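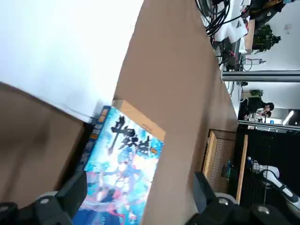 4. What people write on the box

I should say up front that I expected this section to be short. When we set up the Skiltstead study, the writing on the boxes was supposed to be a handy way of sorting them, and the real work was going to be about what happens to things after a move: what gets opened, what gets shoved in a closet, what gets thrown out. Then we started reading the labels and I couldn't stop. So the section grew (my apologies to Martim Lobo, my coauthor, who wanted the space for Section 5).

The material is simple enough. We had 61 households, all of which moved into or within Skiltstead, and between them they packed 2,612 boxes. Every box had its label copied down word for word, spelling and all, including the ones with no label. Martim and I then coded them separately in Numeo, compared our codes, and argued. Most of the arguments were over the word "misc," and I'll come to that.

4.1 Rooms, contents, and warnings

Earlier work on household moves mostly assumes that a label tells you where the box is going. That's certainly what moving companies want. The Zunevex packing sheet, which a good many of our households had taped to the fridge, asks for one room name on the top and one on the side, and leaves it at that. People start out that way too! In nearly every home the first day's boxes say KITCHEN or BEDROOM in big, tidy capitals, sometimes underlined.

It doesn't last. As the packing goes on, the room names thin out and the contents take over: "pans + the good knife," "winter, mostly gloves," "cords????" I had put this down to tiredness, but the later labels are often longer than the early ones, and a tired person doesn't usually volunteer extra words. My reading now is that the easy boxes get packed first. A kitchen box full of plates really is a kitchen box. By the last evening you're holding a bike pump, a sewing kit and half a board game, and no room in the new place has a claim on any of them.

Warnings are a third kind, and they behave differently again. "Fragile" is so common that I doubt it carries much weight with the person lifting the box. What seemed to get attention, going by our interviews, was a warning that sounded like somebody in particular: "Grandma's, please be nice" or "I will know if you shake this." One mother told us she carried that last box herself, up three flights, with her son walking behind her the whole way.

4.2 Books and collections

Books deserve their own few paragraphs. They're the one category where almost everyone got specific, and the one where people complained to us most about weight. A box labeled just "books" was usually somebody else's doing, typically a helpful brother-in-law. Owners wrote "books, cookbooks + tall ones" or "books I'm reading" or, in one case I love, "books to impress people, living room."

Comics, novels in series, and boxed sets got the fussiest labels of all. The collectors in our group kept series together even when it meant a half-filled box, and they wrote volume ranges on the side so the run could be checked without opening anything. Several of them also noted which way up the box should go. When I asked one teenager about this, she looked at me with real pity and explained about spines. The same teenager had put her school things in a trash bag with no label on it at all.

There's a practical side here. Collectors' boxes were opened early, often on the first night, before there were sheets on the beds. I had guessed the opposite, figuring that anything packed with so much care could safely wait. Martim's view is that the care and the hurry come from the same place, and I've come around to it.

4.3 The pen itself

A small point, but it kept turning up in the interviews, so I'm keeping it. People remember the pen. They remember losing it under the paper, borrowing it back, and writing the last labels with whatever was in the junk drawer. Thick markers push people toward room names and thin ones toward lists, and a switch of pen partway through a move can look, in the coded data, a lot like a change of heart. Color mattered less than I'd hoped. A few households started a color scheme (blue for upstairs was popular), and hardly any of them stuck with it to the end.

Figure 1. A blue marker, held upright.
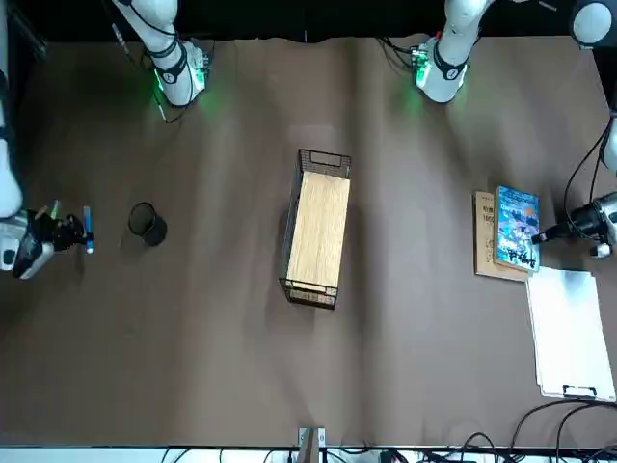
Albertina Tavares, commenting on a draft of this section, thought I was giving the pen far too much credit. In her view, people who plan to write lists go and find a thin pen, and people who don't care grab the fat one, so the pen follows the label and never the other way around. She also pointed out that in shared homes the pen moves from hand to hand, and that a new handwriting would explain most of what I was calling a change of heart.

She's right about the shared homes, and I went back to them. Where we could tell the hands apart, the style of label did go with the writer more than with the pen. For people living alone I still think there's something to my version, though I'd want a study where the pens are handed out before I bet on it.

4.4 "Misc"

Which leaves the argument. Martim coded "misc" as a contents label, since it claims, in its way, to tell you what's inside. I coded it as no label. We went two rounds on this and finally gave it a code of its own, which made the agreement scores look much healthier. Boxes marked "misc" were the slowest to be opened of any group, blank ones included, and quite a few went straight into a unit at Azevedo with the tape still on. Section 5 picks them up from there.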